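Filed under: Town & County | Libraries

Print this story | E-mail this story

Drillmont library drops late fines, adds Monday evening hours

DRILLMONT - If there is a library book under your bed that you have been a little too embarrassed to bring back, you can relax. Starting in June, the Drillmont Public Library will no longer charge late fines on books, magazines or audiobooks, and every overdue charge already sitting on a card will be wiped clean.

The change was approved Monday night, after a discussion that ran well past supper and wandered, as these things do, through the leaky gutter over the children's room and the price of large-print mysteries before coming back around to the matter at hand. The library says 1,622 cards in Drillmont and the neighboring village of Skondow currently carry a fine of one size or another. Many belong to families who simply stopped coming in once the balance grew larger than they cared to pay.

Fines have been part of life at the Noonan Street building for as long as most people in town can remember. Plenty of us grew up clutching a few warm coins on the walk over, hoping they would be enough to square things at the front desk. The amounts were small, but they added up quickly for a household with several young readers, and any card owing more than 3 dollars was blocked until the bill was settled.

Under the new rules a book that is not returned within 28 days of its due date will be treated as lost, and the borrower will get a bill for the cost of replacing it. Bring the book back in good shape and the bill goes away, no matter how long it has been gone. Two reminders will go out before then, one by e-mail or text and one by regular mail, so it is worth making sure the library has your current address. 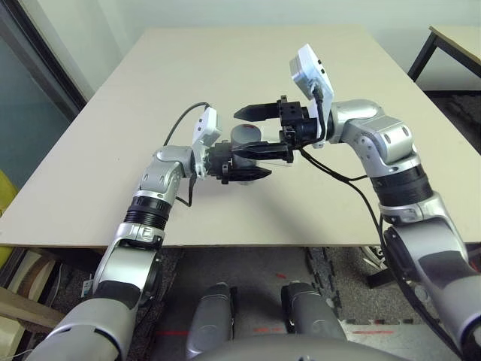
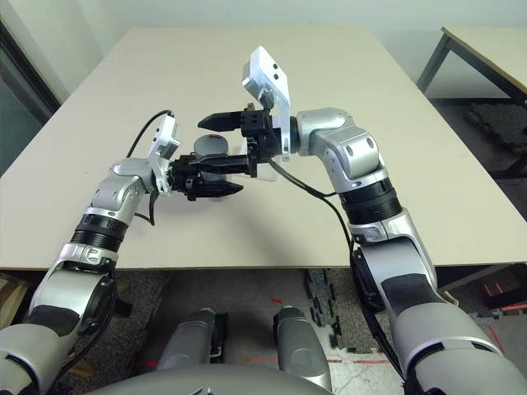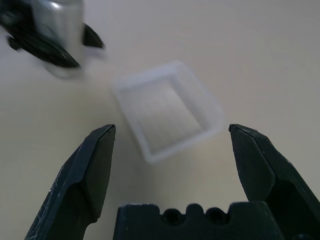

Do I have to come in to have my old fines cleared?

Old balances will be removed automatically on the first day of June, and your card will work the next time you use it. Charges for lost or damaged items are handled separately and will stay on the account until you talk with the desk.

Along with the end of fines comes a change in hours that evening readers have been asking about for years. The library will stay open until 8 p.m. on Mondays, which should be a help to folks who commute to Patport and rarely make it back over the bridge before the doors are locked. The Skondow reading room, tucked in beside the post office, will keep its present schedule for now, though its book drop can be used at any hour.

The money from fines made up a very small slice of the library's income, and a fair amount of it went right back out the door in postage and paperwork. The gap will be covered for the first year by the proceeds of the spring book sale, which did wonderfully well this time in spite of the rain - the cookbooks were gone before lunch, and the jigsaw puzzles did not last much longer.

To welcome people back, there will be coffee and lemon bars in the front hall on the first Monday of the new hours, and the first 100 visitors to return an overdue item will go home with a canvas book bag. Anyone who has lost a card can pick up a new one at no charge by showing a piece of mail with a local address.

Interlibrary loans are the one exception to keep in mind. Books borrowed from other systems, Patport's among them, will still follow the lending library's own rules on late returns. Check the paper band around the cover for the due date, and call the desk before that date if you need more time.

Contact the newsroom | Copyright, all rights reserved | Back to top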